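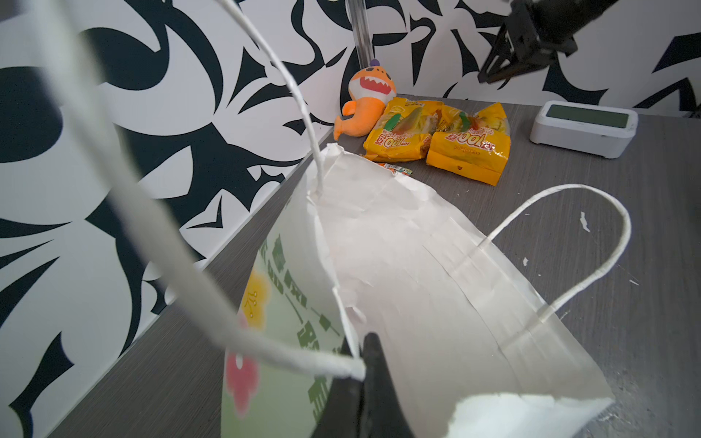

Wesard reckons paper bags with twisted handles are good for one trip and then its the recycling, but I keep reusing them and would like to carry on. So asking here.

Got a white one, thin paper, green panel on the side with flowers. The rim has gone all ragged, split in strips along the top. Handles still on, both of them. I want it for a birthday present, one of those soft toys (the orange sharky one with the teeth), so hardly any weight. Can the top be tidied up or is it done for? And how do you get creases out of thin paper without wrecking the print. Need it by 6pm ish tomorrow so nothing I have to order please.
posted by Zilmont_mum

Besotgate
Yes, easy. Did loads of these for a school fair.

Lay the bag flat on its side, empty. Trim off the ragged strips with sharp scissors, only the loose bits, don't go down as far as where the handles join. Then fold the rim over to the inside, 2 cm if the tears are short, more if they're not. Crease with the back of a spoon. Double sided tape under the fold all the way round, or glue stick if thats what you've got but leave it a good while under a heavy book.

The handles are the awkward part. On most of them the paper cord is stuck between the bag and a little patch of paper on the inside. If you fold over the patch you get a lump and the bag won't close nicely. So snip the fold either side of the patch and leave the patch standing up, tape across the back. Looks fine from the front.

If a tear runs down lower than the fold, put the tape on the INSIDE. Plain sticky tape goes yellow but for one birthday who cares.

Creases: iron, lowest setting, no steam, tea towel over the top. Do the plain side first and see. Some printed colours come off on the towel when they get warm, so go quick on the green bit and stop if you see any colour. Don't iron over the glued seams at the bottom, they let go. Ask me how I know.

Once the toy's in, scrunch some tissue round it and the sides push out and you wont see half the creases anyway.

yatsenko_k
just buy a new one?? 2 for a quid in the card shop

Besotgate
She said nothing to order and wants to reuse it. But yes, if the tear goes right through under a handle I'd give up too.

papertrayed
Agree with most of the above, but I'd put a strip of card under the fold. Cereal box is ideal. Cut it just narrower than the fold, one piece for the front, one for the back, slide in before you tape. Stops the rim ripping again when someone grabs it by one handle, which kids always do.

Re weight, I had one mended like this that took a 400 g box of chocolates and a card, no trouble. Wouldn't put a bottle in it.

Also if the top's too far gone: cut straight across below the handles, fold over twice, punch 2 holes through the lot and thread ribbon. Shorter bag but quite smart. Check the toy still fits first!! Tails stick out.

Zilmont_mum
Thanks all. Going with the cereal box. Will try the iron on the plain side tonight after tea, if it goes wrong it's the card shop I suppose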